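July, evening

Covered the big table in brown paper before anything else. The plates are out: the cream one, the light blue and the pale green, all from the Grellberg box.

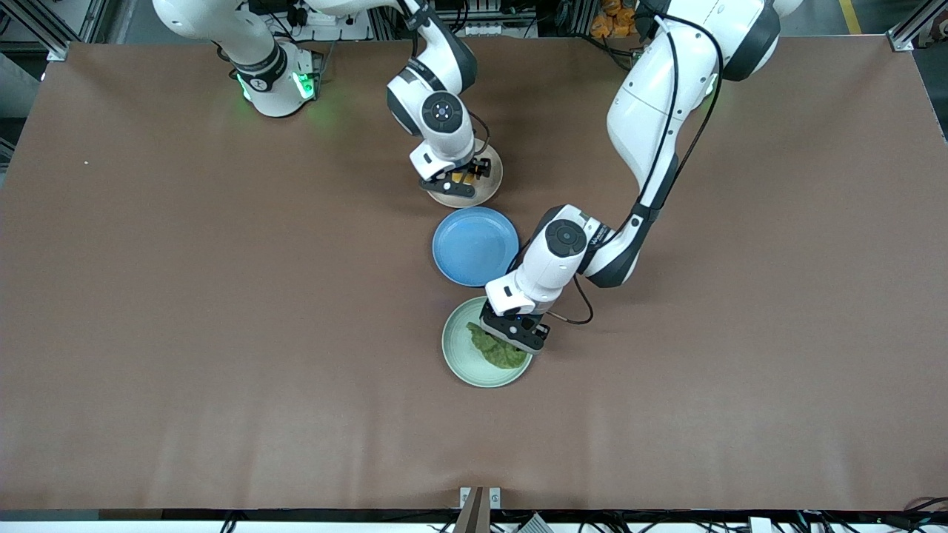
What I got done

Greens on the green plate, something small and yellow on the cream, blue left empty. I like the blue best with no food on it, because the glaze is uneven and goes darker toward the rim. Coralie thinks it looks like a mistake. She said the same thing about the bathroom tile.

Had planned to try all 13 plates from the box and only got the three out. The rest are still in newspaper in the hall. Must move them, I kicked the box twice today.

Gion Wyss called at lunch about the supper. He now says up to 40 people, which is more than we talked about, and I told him I don't have the plates for it. He is going to ask Tamsin. She has her grandmother's set, dated 1897 on the back, and I would not let anyone near it with salad, but it's hers.

Still to decide

Whether the leaves go on in a heap or get spread out. A heap is quicker. Spread out covers too much of the plate, and then there is no point in having picked the color. I'm leaning toward the heap, pushed over to one side so some of the rim shows.

Dressing on the side — Clem can't have mustard.

Also need more brown paper. There is enough on the roll for one more table, maybe. Katene had it last time, at the back by the string.

Leftover soup for dinner. Bed by ten, I hope.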